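Sikora Raises Apple Prices, Blames Apples

3/28/20

Shoppers at the Sikora market in Wimutano will pay 75 cents for a single apple starting Monday, up from 50. The store says the fruit is the same, only more so.

Manager Kulsoom Lashari put the increase down to a thin harvest last November and a delivery truck that has been in the shop twice this month. Pears are staying put – they weren't selling anyway.

The rival Parsa store, two blocks over, has promised to hold its price until it runs out, and had three crates left at closing on Friday. Regulars there have started arriving early and leaving with heavy coats.

Sikora will still take the old coupons, provided anyone can find the expiration date.

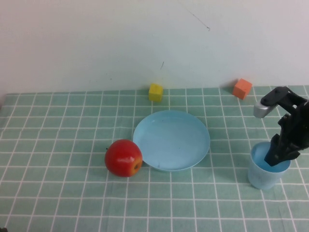
Also in Town: Wirnano Bridge Closed Again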